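Community Help > Work & Study > Changing Fields

Is a geography degree at 40-something a sensible way into city planning, or am I buying an expensive map?

posted by murdale_transplant

I run the back office of a small commercial laundry in Murdale. I have done this for long enough that the software has been replaced twice and I have not. Before that I did a two-year drafting certificate, mostly floor plans for dental offices, and before that I wanted to be a landscape painter, which went the way you'd expect.

What I like, and what I have liked the whole time without doing anything about it, is how places fit together. Why the bus turns where it turns. Why our downtown has one good block and then a parking lot the size of a lake. I read zoning notices for pleasure. I went to a public meeting about a curb cut and stayed to the end.

The college over in Clavura has a part-time geography degree, evenings, four years if you bring in credits and six if they laugh at your credits. They also have a one-year certificate in GIS (the mapping software side), which costs a lot less. The adviser I spoke to was pleasant and told me both were "excellent foundations," and I came away knowing exactly what I knew when I parked.
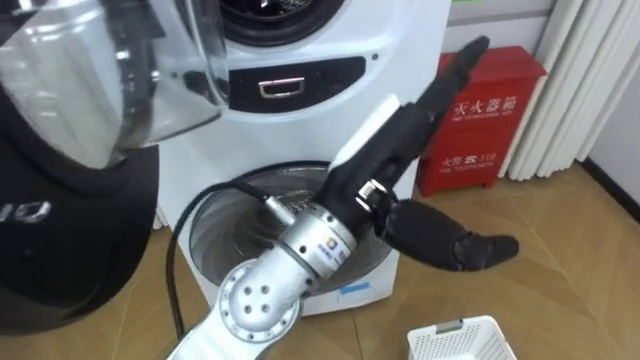 My worry is that I'll spend the money and come out the other end with strong opinions about watersheds and no job. The planning office here has had one opening in the past 15 months, and it asked for a planning degree "or closely related field," plus three years' experience. I don't know whether geography counts as closely related or as a cousin you see at funerals.

So: does anybody here work in planning with a geography background? Did you need the full degree? Is the certificate taken seriously, or is it a thing people put on a wall? And does my old drafting work count for anything, given that the files were made in a program that no longer opens?

I can manage evening classes but can't quit my job. I don't mind math. I do mind group projects, though I gather they are unavoidable at any age.

211 people found this helpful to read – comments are open

gridline_and_gravy replied:

I'm a geographer who works in a county planning department, so take this as one person's view from one desk.

Yes, geography counts as closely related. I have sat on hiring panels and have never seen an application tossed for saying geography where it could have said planning. What gets applications tossed is a cover letter addressed to a different county. You'd be amazed. Well, you work with the public, so maybe not.

What the degree gave me was mostly a habit of asking where a thing is and what it's next to. That sounds like nothing, and for the first couple of years of work I assumed it was. Then I noticed that the engineers would bring me a perfectly good drainage plan, and the parks people would bring me a perfectly good trail plan, and I was the one who put them on the same sheet and saw that the trail was going to be under water every spring. Neither group was wrong. They just had different maps.

What it didn't give me was law. Planning at the local level is mostly code: setbacks, variances, what the ordinance says, and what it said before somebody amended it late at night. My geography program had one class on this and I slept through a fair part of it. If Clavura has a land use law elective, take it early. Take it even if the room has no windows.

On degree versus certificate. In my office the people with only the certificate make the maps and the people with the degree write the staff reports. Making the maps is a good job, and on some days I'd swap. But it can be a hard ladder to climb off sideways, and the pay tops out sooner. If you want to be in on the decision about the parking lot, you probably want the degree eventually. If you want to be in the building within a year or so, do the certificate first and check, in writing, that its credits carry over to the degree. "In writing" is doing a lot of work in that sentence. Advisers change jobs.

Your drafting does count. Put it on the résumé as drafting and say what you drew. Someone who can look at a site plan and tell which way the doors swing is worth having. The dead files don't matter. Print whatever you still have on paper and bring it along.

A few things I'd do before paying anyone:

Call the planning office in Murdale and ask for twenty minutes with whoever handles current applications. We like being asked. Most of our calls are about fences.

Look at the seats on your planning commission, which are often unpaid and often empty. You already go to the meetings, and serving a term gives you a line on the résumé that reads a lot like experience.

Download the free mapping software and make one map of something you care about. The bus that turns where it turns would do. If you're still at it at midnight and annoyed that you have to sleep, that tells you more than the adviser did.

Last thing, about the three years' experience. Those postings are wish lists. I had less than that when I was hired, and I also had a broken arm at the interview and drew a cross-section left-handed. It was a terrible cross-section.

nekar_nights replied:

just do the certificate. degree is a scam, all degrees are. my brother in law learned mapping off videos and now he works from home and has a boat

murdale_transplant commented:

What kind of boat?

nekar_nights commented:

a small one

formerly_of_agarwal replied:

I came at this from the other side. I trained in architecture, worked for a firm called Agarwal that did mid-size apartment buildings, and went back for geography part time when I was a bit older than you are. I finished, and I do not work in planning. I mention that so you can weigh the rest.

The first answer is right about nearly everything, but it was written by somebody who got in young. Part time over six years is long. Of the people who started with me, most of the evening crowd were gone by the second winter, and none of them left over the difficulty. They left over the drive, or a parent getting sick, or a change of shift. Ask Clavura how many of their evening students finish. If they don't know, or if they know and won't say, you've learned something either way.

Ask too when the required classes run. My program was sold as evenings, and it was evenings, apart from 3 required field courses held on ordinary working days in October. I used up all my vacation standing in a creek bed with a measuring stick. I loved it, for the record, but I had told my family we were going to the coast.

As for what it did for me, I write grant applications for a regional transit group, and I got that job on the strength of one paper about bus shelters. I design nothing. I do get to argue about where things should go and why it's always the same neighborhoods that wait in the rain, and that turned out to be the part of architecture I had liked in the first place.

I'd disagree about starting with the certificate. If you know you want the degree, the certificate can become a comfortable place to stop. But if money is the sticking point, ignore me and go with the cheaper one.

Group projects: there were many. You will be the one who brings the stapler.

murdale_transplant commented:

Thank you both, and thank you to the boat. I called the planning office this morning and I'm going in to talk to them. The woman who picked up asked if it was about a fence.

I've also asked Clavura about the field courses and the credit transfer, by email, so that the answer exists somewhere. Will post what they say.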